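Canister lid leakage, notebook 3, entry for 19th December
Continues from the gasket swap. Balance: Dristar, warmed up overnight. 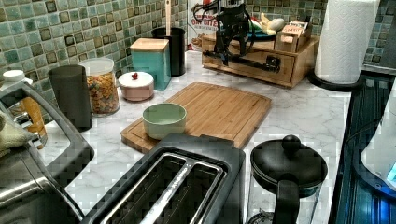

Kitchen counter with the canisters, green tile behind.

Carried over: Vuvis canisters with the stock gasket still gain weight faster than the same canisters with the Prundo silicone ring. The gap was small in the first week and is wider now. All canisters are charged with dried silica gel from the Gronow drum and weighed closed, lid and all. Chamber is the old incubator with a salt tray in the bottom (potassium chloride slurry). Fan on low.

Chamber at start of session: 30 C, 84 percent RH on the dial hygrometer, 85 on the probe. Probe was checked against fresh sodium chloride slurry on Thursday and read one point high, so I am taking 84. Salt tray had a dry crust along the back edge. Broke it up with a spatula, added deionized water until there was standing liquid over part of the salt, and closed the door. RH was back to 84 before I finished labeling.

Check weights first. The 500 g read 500.00, then 500.01, then 500.00. The 1 kg read 1000.01 three times. Good enough for this work. Zero drift over the session was one count in the last place.

Weighings, grams, closed canister. Previous reading first, today's second.

V1, stock gasket: 912.46, 914.31
V2, stock gasket: 908.90, 910.62
V3, stock gasket: 915.07, 918.85
V4, Prundo ring: 917.22, 917.61
V5, Prundo ring: 914.58, 914.94
V6, Prundo ring: 916.03, 916.45
B1, empty, stock gasket: 611.37, 611.39
B2, glass jar, greased lid: 1104.72, 1104.73

V3 is out of line. Gained 3.78 against 1.85 and 1.72 for its neighbors. Wiped the outside and reweighed in case of condensation: 918.84. Opened it. Gasket was seated all the way around but there is a molding flash on the inner lip, a thin tag that folds under when the lid comes down. It leaves a faint line across the sealing face. Trimmed nothing. Photographed it, bagged the lid and gasket together, and marked them V3-A. V3 goes back in with a spare lid of the same lot as V3-B, new silica gel, starting weight 913.80. Do not average V3-A with the others.

Yesenia asked whether the flash is a one-off. Went through the carton of spare lids, lot 3582, looking only at the inner lip under the ring light. Most are clean. A few have a tag in the same position, near the gate mark, though none as long as the one on V3. That points to the mold. Set the tagged ones aside in the gray tray. Please leave them there.

Closing force. Pulled the bail on V1 with the spring scale hooked at the end of the lever. It takes clearly less to close than V4 does. The Prundo ring is thicker, so the lid is being held harder, and I can't yet say how much of the difference in weight gain is the material and how much is the squeeze. McKinnon made this point at the last review and he is right. Proposed fix: cut shims from polyester sheet, put them under the stock gasket until the closing force matches, and run that as a third group. Whitelaw has sheet in two thicknesses. The thinner one looks closer.

Silica gel. Opened V1 and V4 briefly to look at the indicator beads. V4 all orange. V1 orange in the body with a few green beads at the top layer. Nowhere near saturation in either, so uptake should still be limited by the leak and not by the gel. Lids off for less than a minute each. Reweighed after closing and used the new figure as the starting point for the next interval:

V1: 914.35
V4: 917.66

Both picked up a bit from room air, as expected. Room was at 41 percent.

Mistake to record. Partington's sheet from the 14-day reading has V5 and V6 swapped. The tape label on V5 had come loose and been stuck back on the wrong canister. I sorted it out by the empty weights, which differ enough to tell them apart. The figures listed here are corrected. I have scratched the numbers into the base of every canister with the carbide scribe and the tape labels are gone. Reweighed after scribing, no change in the last place.

Flour. The parallel set (all-purpose, filled to the shoulder, no desiccant) was not weighed today. The oven for the loss-on-drying samples is booked until Monday and I don't want closed weights without a moisture figure to go with them. The flour in the stock canister has a slight skin where it touches the glass near the rim. Might be from filling. Left it alone.

Temperature log. Mujić's logger has a gap overnight, 91 minutes. Readings on both sides match and there is no step in the curve afterward. The power strip under the bench is loose in the wall outlet, and the chamber fan runs off the same strip. The fan clock did not reset, so I assume the chamber kept power and only the logger dropped out. Moved the logger to its own outlet. Spyros to check the battery, it should have carried on without mains.

Grease. B2 is holding well, one count since the last reading, within balance noise. Vacuum grease on a ground edge is not something anyone will do with a sugar canister, but it gives a floor for the method. B1 went up by two counts with nothing in it. Could be moisture on the gasket or the paper label. I'll peel the label and see.

To do
- cut shims, match closing force on three stock canisters
- V3-B, first reading with the rest of the set
- mail V3-A photo and lot number to Vuvis, ask about the gate position
- new salt tray, deeper, so it doesn't crust at the back
- flour moisture when the oven is free
- ask Ngaio if the February slot on the big chamber is still ours. If it is, repeat the whole set with fresh gaskets at the lower humidity.

Chamber closed 4:40, dial at 84. Balance left on, draft shield shut.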